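## 4. Storage Time and Resale Value of Office Desktops

The survey asked firms in Zoston and Cartwright what they did with desktop computers after taking them out of use. We sent the form to 1000 firms and received 300 usable replies. Firms that lease their computers were left out, as the lease normally sets the return date.

Most firms kept old desktops on site before passing them on. The usual place was a closet or a spare office. Few had a written rule on how long a machine should stay there, and in many cases it left only when the firm moved or needed the room. Desktop towers were kept longer than laptops, which staff often asked to buy.

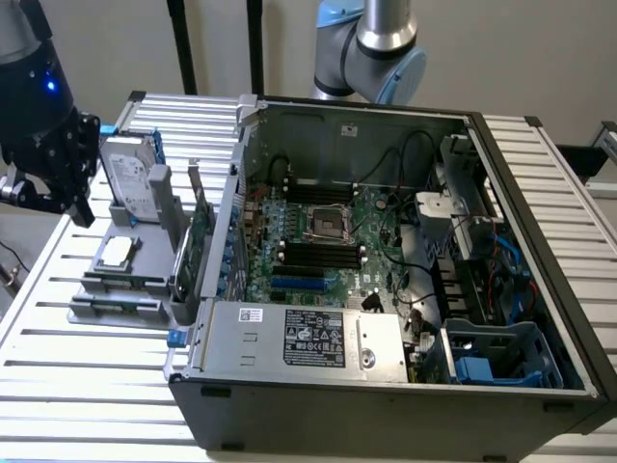
### 4.1 Reasons for Delay

The reason given most often was stored data. Respondents did not want to release a computer until someone had dealt with the hard drive, and in small firms it was often unclear whose job this was. Several wrote that they had planned to hire an outside service but had never asked for a price.

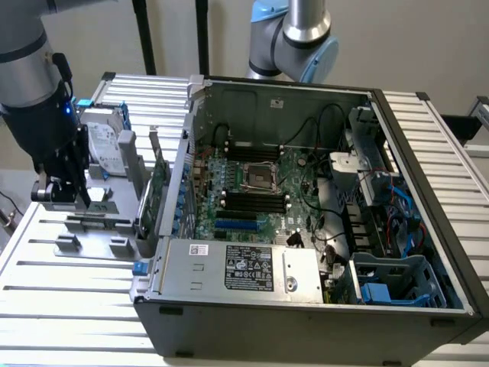
*Figure 1. Hard drive standing upright next to an open desktop tower.*

Cost was named less often than we expected. Gaker, the only collector serving both towns during the study, picked up desktops free of charge when a firm had more than 45 units. Below that number the firm paid for the truck. Some owners said they were waiting to reach the limit, and a few had been waiting for years. Hellström's earlier interviews with shop owners in Vellska found the same habit with cash registers and printers (Sølve Hellström, personal communication, 7/22/18).

A drive can be pulled and kept while the rest of the computer is sold. Firms that did this let go of their desktops sooner, but they then had to store the drives, and most had no plan for those either. 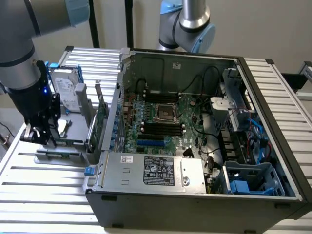 *Figure 2. Drive in a gray carrier with a blue tab. The label is from Seagate.*

### 4.2 Loss of Value

Resale prices fell with each year in storage. We compared offers from 2 dealers for the same models at different ages. Both dealers lowered their offers most sharply when a model could no longer run the current version of common office software. After that point the price changed little from year to year and was close to scrap value.

Missing parts also lowered the offer. Dealers treated a desktop without a processor or memory as a source of spares and priced it by the case, board and power supply.
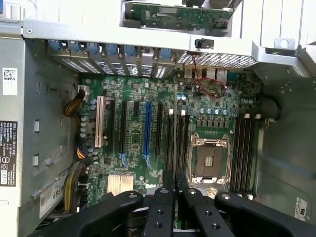
*Figure 3. Dell motherboard with an empty CPU socket.*

Neither dealer paid extra for the original box or manuals. Keyboards and monitors were priced separately and are not included in the totals in Section 5.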